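Ticket 606: Left and right gripper recordings do not line up
Project: Larkar table tasks
Site: Roltville
Opened: 21/11/2021
Status: waiting for reply
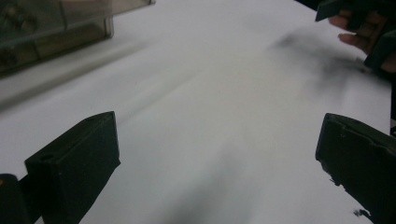 Problem

We record examples with two hand-held grippers over the white table. In the last batch of 86 episodes, the left and right streams start together, but after a while the right one is behind. At the end of a long episode the delay is about 2 seconds. The training script from Ilen then refuses the episode with the message "pair mismatch".

What we checked

Both grippers have the same firmware. We changed the memory cards between them and the delay stayed with the same gripper, so I think the cards are good.

We lowered the exposure time to 4000 microseconds. The blur became less in fast movements, but the delay did not change.

We recorded again with only one gripper switched on. The file has no missing frames.

Fingers

One green finger has a rough and slightly chipped lower edge. I do not believe it is connected with the delay, but please tell us if we must print a new one before we continue. I would not like to mix two finger shapes in one set.

Questions for Suksawat support

Is it possible to correct the time in the files we have already, or must we record all of them again?

The September version of the sync tool did not show this error. Can we go back to it without losing the calibration?

Update

Support asked for the raw logs of both grippers. Uploaded the same evening. Recording is stopped until we have the answer.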